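Table and Basket Sorting Set: read this first

By the Grilemthorpe sorting project
November

This README covers the small-object tidying material: ordinary desk clutter, wicker baskets with lids, and one dark table against a brick wall. It was written after the set had been used for a while, so it is less cheerful than the summary on the old project page. Please go by this version where the two differ.

## What is in it

Everyday items put on a table and tidied into or around baskets. The full list of props runs to 30, but you won't find 30 on the table at once, and a few of them hardly turn up. If you want a broad range of household goods, look elsewhere. These are office odds and ends with a couple of ornaments thrown in.

Each session has a short text note giving a starting layout and a finishing layout. The notes were typed by whoever did the tidying, and they vary. One person writes "bottle back left", another writes "drink near wall". I would not trust the notes for position without checking them against the pictures.

## The table

The table is dark grey and sits at an angle to the wall. Dark things on it are hard to pick out, the black marker especially, and we had complaints about that from the start. A lighter cloth was suggested. It was tried for 4 sessions, kept wrinkling, and was dropped. Those sessions are in the folder called cloth and I'd leave them out of any comparison.
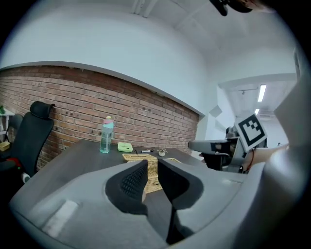
Issue 13

The wicker baskets are tan, and the lids are woven too, so lid and body are easy to confuse in a quick look. Labels before the second revision used "basket" for both. After it, "lid" got its own label, but only where the lid was off. A closed basket is still just "basket". Whether that was a good decision I can't say — it saved time, at least.

Other labels worth a warning:

- "bottle" means the clear plastic one with the pink and teal cap. The water level is not recorded, and it should have been, as a full bottle and a nearly empty one are different things to pick up.
- "box" is the flat light green one. Some people labelled it "lid", fair enough given how it looks. Search for both.
- "marker" is the black pen with the white section. Which way it points is not recorded.
- "sprout" is the small round white object with the little sprout on top. Early notes call it "plant", which clashes with the leafy one over by the shelf. That one is never part of the tidying.

## Does it show good tidying?

Not really, in my view. The Fellar layout guide, which the notes follow, says a table is tidy when every small item is in a basket or squared up along the back. That is one idea of tidy. A person who wants their water and pen within reach would call it a nuisance. Treat "finished" as "matches the guide" and nothing more.

Agreement between labellers was checked on 11 sessions. That is too few to quote a score from, so there isn't one here.

## Known gaps

- No glass, no paper, no food.
- The colour of the brick shifts a bit with the time of day. No correction has been made.
- Session notes from one Saturday were lost and rewritten from memory. They are marked with an R.

## Comments

**matte_lid:** Box and lid being mixed up cost me an afternoon. Could the old labels just be fixed?

**tidybench:** Agree about the water level. I went through and added my own column, half/less/more. Happy to share it.

**quoll44:** Is the cloth folder meant to be missing its finishing layouts? Mine has the starting ones only.

**matte_lid:** Same here, starting ones only.

## Related

- Walik drawer set: notes on dividers
- Matić shelf labels, second revision
- Fellar layout guide, short version
- Grilemthorpe prop list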